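Search this site
Type and hit enter

Walking without headphones

3 min read

I gave up listening to anything on my morning walk in October. It wasn't a plan. The battery died at the end of my street and I kept going because I was already dressed for it. The walk is the same one I always do, down to the canal at Nellham, along to the second bridge and back past the school. It takes 37 minutes if I don't stop.

The first few days were dull. I had gotten used to having a voice in my ear from the moment I locked the front door, and without it my own head was loud and repetitive. I went over an email I had sent the day before. I planned dinner. I went over the email again. By the time I got home I was more wound up than when I left, and I thought that was a fair test and I could go back to podcasts.

I mentioned it to Naima Zaki, who I used to share an office with and who has kept some kind of breathing practice going for years. She told me to stop trying to have a quiet mind and just count my steps on the out breath. Three steps in, three steps out, and when I lost track, start again. She said I would lose track all the time and that this was fine.

So I did that. I lost track all the time. On a good morning I could get from the canal gate to the first bridge, and on a bad one I didn't make it past the bench. I kept a note of it for a while in a Herno notebook and then stopped, as I was starting to treat it like a score.

What changed was small. I began to notice when my shoulders were up. I'd be at the bridge and find them somewhere near my ears, and I would let them down, and ten yards later they'd be up again. I had no idea I walked like that. I suppose I sit like that too, and drive like that, and stand in line at the store like that. 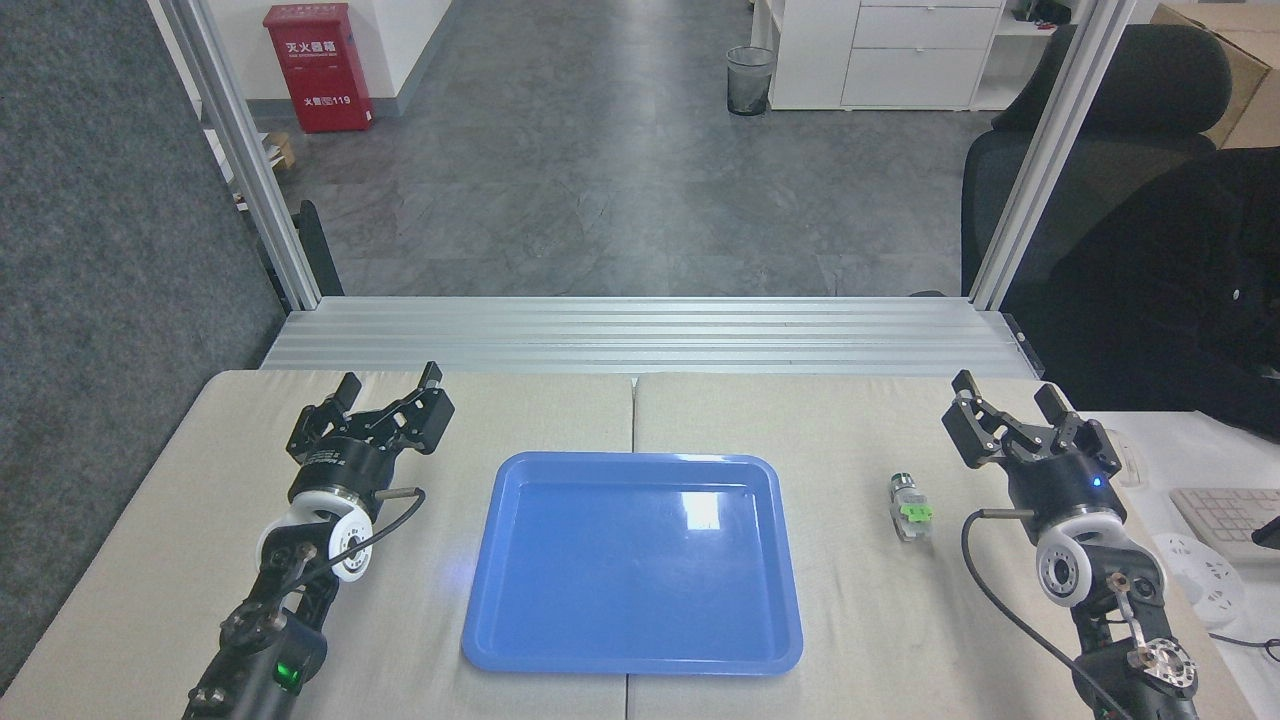 The other thing is that the counting started turning up in places where I hadn't asked for it. I was on hold with the dentist last week, the usual music, and I found I was breathing in threes. It didn't make the wait any shorter. I was less annoyed at the end of it, and I was polite to the woman who picked up – I am not always polite to the person who picks up.

I don't want to make this sound bigger than it is. I still sleep badly one night in a few. I still check my phone in bed. I tried sitting on a cushion with my eyes closed, which is what most of the books tell you to do, and my knee hurt and I gave it up after a week. I got through the first 400 pages of the Simões book everyone recommends and I couldn't tell you much of what was in it. Walking is the part that has stuck.

Naima says I should try it on a different route now, so that my feet aren't doing it from memory. I may go out toward Nellum when the path there dries up. For now I'm keeping the canal. The headphones are charged and in the drawer, and I use them for the dishes.

3 comments
Share this post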